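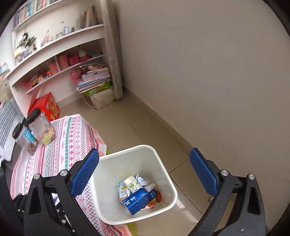 A hand-held gripper with its fingers open over a household waste bin.

Forneck has put its Jerkora home recording kit on sale at $1,870 a pair, pitching the hand-held grippers as a way for ordinary people to teach robots housework. Buyers do the chores, the grippers record them, and a robot is supposed to learn from the results. The robot is not included. Forneck doesn't make one.

The kit consists of two grippers with padded fingers, a charger and 60 days of access to Zelenák, the company's upload service. After that, storage is billed monthly. The price list on Forneck's site gives no figure for the monthly fee and asks customers to "get in touch."

The sales pitch leans on a trial run in 23 homes over the summer. Participants cleared tables, put trash in bins and moved jars from one spot to another. Forneck says almost all of the recordings were "training ready," a term it does not define. It has not said how many were tried on a working robot, or how that robot did in a home it hadn't seen before. 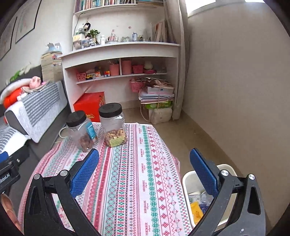 Real living rooms are full of clutter, and that is a fair argument for recording in them. A tidy lab bench won't teach a machine much about crumpled wrappers. But people who spend an afternoon picking things up with a gripper in each hand get tired and sloppy, and Forneck has little to say about who weeds out the bad takes.

Esperanza Ridgeway, who tests home automation gear for the trade newsletter Grititz, used a review set for a week. She found the grippers comfortable and the pairing quick, but said 7 of her uploads were rejected with no reason given. "I could fix my mistakes if somebody told me what they were," she said.

There is also the question of privacy — book spines, paperwork and family clutter can all end up in a recording. Forneck says users can ask for uploads to be deleted, though copies already passed to robot makers are not covered.

Orders ship in September. Opened kits can't be returned.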